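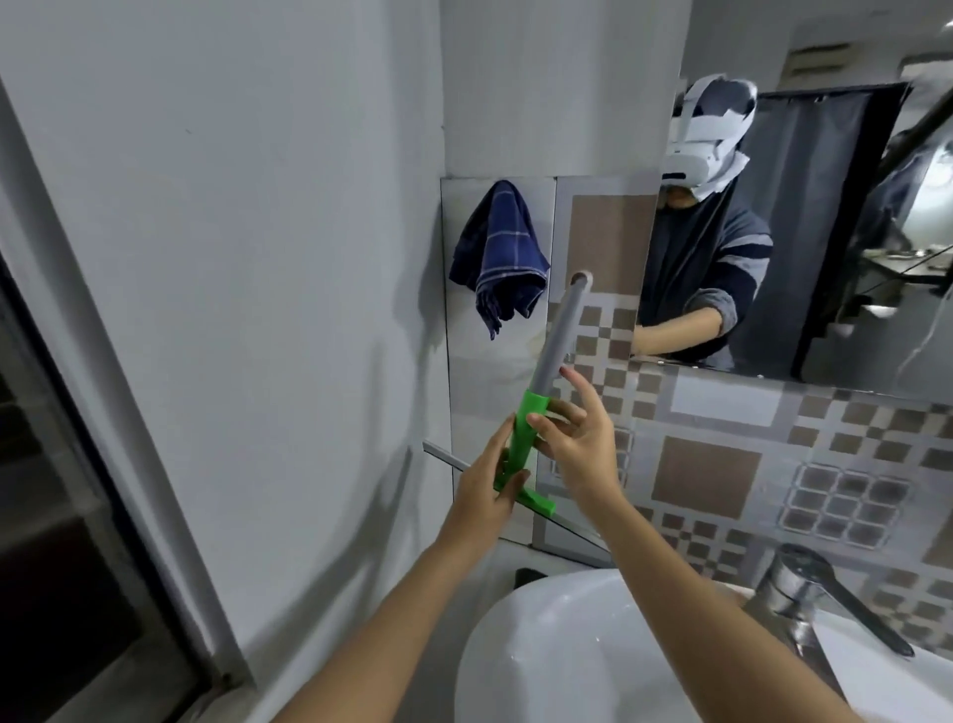
La petite salle de bains de l'Asdale, avant les grandes manœuvres

Je loue un deux-pièces au dernier étage de la résidence Asdale, un immeuble où l'on entend les voisins se brosser les dents. La salle de bains y est si étroite que l'agence a préféré ne pas en donner la surface. En juin, je me suis mis en tête de la nettoyer à fond, joints compris, avant l'arrivée de Fumiko Oda, qui reprend le bail. Les légendes sont de moi, les reproches aussi.

L'outil vert
Pied coudé en plastique vert vif, long manche gris à bout arrondi. On le tient à deux mains au-dessus du lavabo, avec l'air de quelqu'un qui aurait lu la notice. La mienne est restée dans le carton, en 12 langues.

Le lavabo
Céramique blanche, rebord brillant, robinet chromé à un seul levier. Il prend à peu près toute la place disponible, et je lui ai cédé le reste. Le calcaire de l'immeuble, lui, est fourni sans supplément.

La serviette
Bleu marine, à fines lignes blanches qui se croisent. Elle pend devant les carreaux blancs, les coins en bas, avec une nonchalance que je n'ai jamais obtenue d'une serviette bien pliée. Sreekumar Varma, mon voisin de palier, la trouve « très bistrot ». Il parlait peut-être de l'hygiène.

Les carreaux à motifs
Beige, taupe, blanc : de grands carrés bordés de clair et, entre deux, de petits damiers bruns et crème. Quelqu'un a choisi cela un jour, sans doute en sortant d'un bon déjeuner. J'ai détesté pendant deux hivers, puis je me suis surpris à les défendre devant des invités. Pour les joints, comptez une soirée et un disque assez long.

Le miroir
Rectangulaire, au-dessus des carreaux à motifs. Je me contente de l'essuyer au vinaigre dilué, chiffon sec ensuite, en évitant de croiser mon propre regard avant le café.

Le mur de gauche
Gris très pâle, uni, reposant. Je l'ai lessivé en dernier, de bas en haut pour éviter les coulures. Il me reste 19 chiffons et un demi-litre de vinaigre, que je laisse à Fumiko avec les clés.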